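Halldóra Kárason has repaired and regulated mechanical clocks in Desthorpe for most of her working life. Her shop, Surkance, takes in domestic movements for the most part: bracket clocks, carriage clocks, and the longcase pieces that arrive in two or three parts under blankets. We spoke in January about lubrication, a subject on which repairers disagree more than their customers might expect.

"Oil does very little in a clock if you measure it by volume," Kárason said. "A pivot wants a quantity you can hardly see. The trouble comes when someone decides that more would be safer."

Overfilling, she explained, breaks the capillary hold that keeps oil at the pivot. Once the sink is too full, the oil touches the plate, spreads across it and drains the bearing behind it. The clock then runs dry while looking well oiled. She sees the fault most often in movements that were serviced at home. 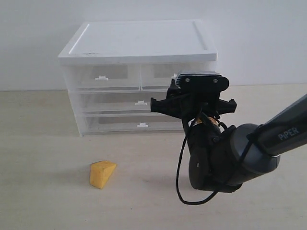
Storage is the other half of the problem. Kárason separates oils by viscosity grade and keeps each grade away from light, dust and the cleaning solvents. For anyone setting up a first bench she recommends small closed drawers over open trays, and a plain plastic unit with two narrow drawers on the top tier and a wide one on each tier beneath will do the job. The narrow drawers take the bottles and oilers. The wide ones take mainspring winders and pith wood. Frosted plastic admits some light, so she wraps the bottles in foil and writes the opening date on the foil. An opened bottle is discarded after 3 years, however much is left in it.

Her own stock runs to three grades. The heaviest goes on the barrel arbors and mainsprings, the middle grade on the train, and the lightest on the escapement pallets and the upper pivots of small platforms. The middle grade is a 150 viscosity synthetic that she buys under the Vitale name. The mainspring grease is rated at 500.

"I would not put 500 anywhere near a train wheel," she said. "It will run. It will run for a year, and then the amplitude falls and you are taking it apart again."

Valdemar Holst, who shares the workshop and handles most of the French movements, takes a different view of pallets. He oils the faces of the pallets only and leaves the pallet arbor pivots with almost nothing.

"The load on those pivots is very small," Holst said. "Drag matters more than wear. I check them again at the two-year visit, and I have not had to bush one yet."

Kárason oils the arbor pivots on everything except small platforms. The two have not settled the question.

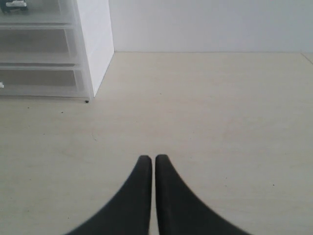

Cleaning before oiling

Both agree that fresh oil on an old residue is wasted. Kárason strips the movement fully, lets down the mainspring first, and runs the plates through an ammoniated cleaner and 2 rinses. Pivot holes are pegged by hand until the wood comes out clean. She does not accept a hole as clean on the evidence of the bath alone.

"The bath loosens it," she said. "The peg removes it. People skip the peg - then they ask why the new oil has gone green."

The green color is a copper compound, formed as acids in the degraded oil react with the brass. Traces left in the hole will start the process again in the new oil. Drying is by warm air, and parts are handled with finger cots from that point on. Holst prefers tissue and tweezers.

For application Kárason uses a Zarketti wire oiler with a flattened tip. She sets the drop with the movement assembled, one plate at a time, and inspects each sink under a loupe. The oil should form a ring around the pivot and fill no more than half the sink.
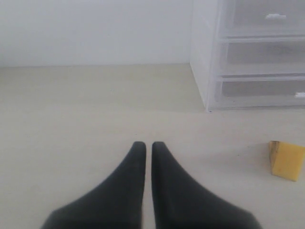

Interview conducted at Desthorpe. Text revised 03/10/2024.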